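Progress report to the Orano Fund
Automation at the Judercombe teaching laboratory
Prepared by Wanpen Jitpraphai, laboratory coordinator

Dear Manee,

Thank you again for your patience with us over the winter. I'm pleased to say the Zesima arm is now part of the ordinary working week – it took longer than we hoped, mostly on account of the bench having to be moved twice, but we got there.

Four of our technicians have finished the operator training and a fifth starts on Tuesday. I'll admit there was some worry at first about what would become of people's hours. We put it in writing that nobody's roster would be cut, and I think that did more good than any of my speeches! What has changed is the shape of the day. The arm practises the repetitive rack handling, and the technicians have taken on checking, labelling and the sample records, which used to be squeezed in after 4 p.m.

Yensuk, our supplier, charged $3,780 for the second set of fingers and the fitting, and that comes out of the equipment line as agreed.

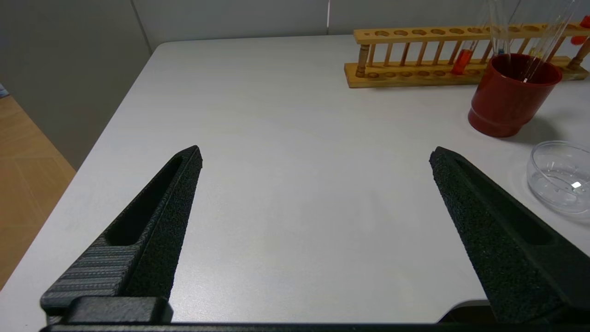 Glassware is still the slow part. We run the arm at 40 per cent speed near tubes, and the staff have asked that it stay there until they're comfortable, so it will. They have also asked for a proper say in which jobs go over to it next, and I'd like to set aside some of the remaining training money for a paid half-day to work through that together. Could you let me know whether the grant terms allow it?

Warm regards,
Wanpen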